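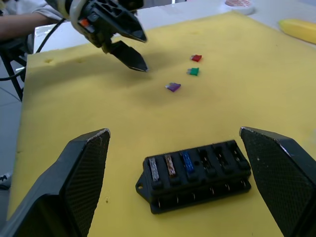
Does it matter which slot a blade fuse goes into? The slot decides the rating, so a fuse that fits can still be the wrong fuse.

Section 4: Refilling the Plameck fuse box

Vostero's leaflet says the job takes a moment and needs no preparation. We doubt it. Read the section through before pushing anything in.

1. Disconnect the battery. A switched-off ignition is not enough, whatever the forum posts say.

2. Set the box on a foam pad with the six slots facing up. Yellow foam shows dropped fuses well. The Nakpan mat sold with the kit is thin and slides, and we stopped using it.

3. Lay the loose fuses on the pad, apart from each other, so that red, green and purple can each be picked up singly.

4. Check the number on top of each fuse against the slot chart. Color is a hint at best. Tan and brown get mixed up under a shop light, and a faded purple can pass for something else.

5. Fill the row from the end with the round-holed mounting tab. Line up both prongs, then press straight down until the body stops moving.

6. Look at the small terminal pins on the front face. If one is bent, put the box aside and order part 435.

CAUTION: Never use a higher-rated fuse because it is the only one left. Leave the slot empty.

Note: Budgate advertises its fuse puller as good for 600 removals. Lurdes Vilela's broke on removal 154 – the jaw, not the handle. Plain plastic tweezers have done as well for us.

Note: "Universal" slot charts are worth very little. Use the one for your vehicle, and if it disagrees with the box lid, ask before guessing. Amanuel Wako keeps the corrected charts and updates them each August.

7. Refit the lid, reconnect the battery and test one circuit at a time.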